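Workshop notebook - June
Plellen tape delay, second session

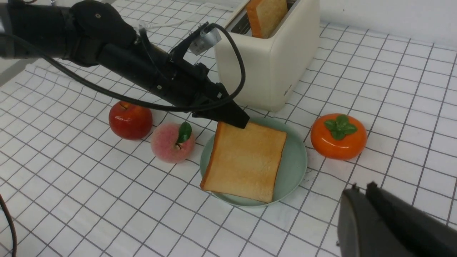 Picked up where the last entry stopped. The delay still drops the high end on the third repeat and after. Cleaned both heads again with alcohol and a cotton swab, let them sit, and ran the same test phrase from the Eren recordings, the long held alto note and then the short run down. No change on the meter.

Swapped the old loop for one cut from the new reel. That helped more than the cleaning did. Repeats two through five now keep the breath noise, and the Jikum people wanted to hear that on the solo tracks.

Hum at 60 Hz is still there with the feedback knob past 2 o'clock. It goes away when the mixer and the delay share an outlet. Made up a short power strip for the rack and labeled it. Leave it there please.

Measured the longest clean delay at 3,875 ms, slow speed, new loop. Past that the pitch wanders too much for held notes - fine for the percussive stuff, wrong for anything melodic. Wrote the setting on tape next to the dial.

Tried two mic positions for the horn into the delay. Close on the bell gave too much key click and the click piles up in the repeats. Further back and off to one side was better, with a little less gain going in. Use the second one for the Prollano date.

Pinch roller has a flat spot. You can hear it as a slow flutter if you listen for it on the last repeats. Ordered a new one.

To do: check loop tension once the roller is in, print dry and wet on separate tracks, find the other footswitch cable.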